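Ticket 878 - Winent SUV, tire pressure warning won't clear
Status: Solved
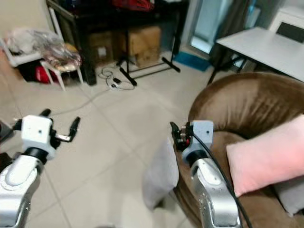 Two arms over the beige tile floor, left gripper open wide.

Kieran Costello: Love this car, but the warning came back at 50 mph, two days after a tire rotation. All four tires match the door sticker. Held the reset button until it beeped, no change.

Gallagher service desk: Great notes, thank you! The sensors may still be matched to their old corners. Set the dash to Wirer mode, run Relearn, then let a little air out of each tire - left front first - until the horn chirps. Refill to the sticker pressure when you're done.

Kieran Costello: Four chirps and the light is out! Drove 173 miles over the weekend and it stayed off. So happy with this - and the Relearn menu is really easy once you find it.

Closed Monday, September 9, 2024.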